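4.2 Re-planning from a tilted head view

The planner described in Section 3 assumes that the robot knows which way is down. In most household simulators this is a safe assumption, and for our first experiments in Plotholm we left it alone. We became interested in it again when Jocelyn Calimlim noticed that a good share of our failed episodes began with the head camera rolled well away from level, left there by an earlier look-around motion. The arm controller was fine in these episodes. The grasp network was fine too. What broke was the small piece of code between them, which sorted candidate surfaces by their height in the image and handed the wrong one to the planner.

Avum replaces that sorting step. It takes the head image, the joint readings and the last two planned motions, and returns a set of support surfaces in the robot's base coordinates, each with a reach cost for the left and right arm. No part of it treats the image rows as horizontal. The gravity direction comes from the kinematic chain, and a light correction term, trained together with the surface head, takes up the error that builds up in the neck joints. We were delighted by how small this term could be made: a single layer with 12 outputs was enough, and larger versions gave no benefit on the validation rooms.

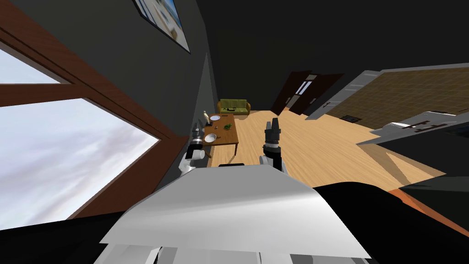
Figure 7. Head view in a simulated living room with a kitchen area, at the start of a re-planning step. Both grippers are in view.

Arm assignment is the part of Avum we most enjoyed building, and it is where the tilt does the most damage to the older method. The baseline picks an arm by splitting the image down the middle and asking which half the target falls in. With a level camera this works surprisingly well. With a rolled one, the split line no longer matches the robot's own left and right, and the two grippers can appear at very different distances from it. In Figure 7 the left gripper is already close to the near corner of the coffee table, while the right one stands nearer the center of the view with the floor behind it. For a target on that table, Avum compares the reach cost of each arm from its current pose and keeps the left arm, even when the requested item is the plate at the far end. The cost includes a term for sweeping over other things on the surface, so the greens lying between the two plates make a low, direct path expensive and push the planner toward a higher approach.

The robot's own body also has to be dealt with. A large, smooth body panel seen from above looks very much like a tabletop to a surface detector, and our earliest model proposed placing objects on it with great confidence. Marites Padilla solved this with a rendered self-mask, computed from the same joint readings the planner uses, which removes body pixels before any surface is proposed. The mask is grown by 11 pixels to cover small calibration errors. It costs very little time and we now use it in every module that reads the head camera, including the door tracker.

We tested the full system in 138 episodes, drawn from rooms that neither the surface head nor the correction term had seen in training. Camera roll was sampled anew for each episode, up to 90 degrees in either direction. The image-split baseline lost ground steadily as roll increased, and most of its errors were wrong-arm choices followed by a blocked path. Avum's choices stayed nearly the same across the range. Its remaining errors have a different character: thin objects standing at the back of a surface are sometimes merged with the wall, and the planner then allows a wrist path that is too low. Brigitta Hauser is working on a depth-edge loss for this case, and the early curves look very promising.

Logging and replay were handled with Stonier, our in-house tool, which stores the candidate surfaces, costs and chosen arm at each planning step. Any step can be reopened and run again with a single value changed. Most of the weights in Table 3 were found this way, over one long and very happy Sunday of replays.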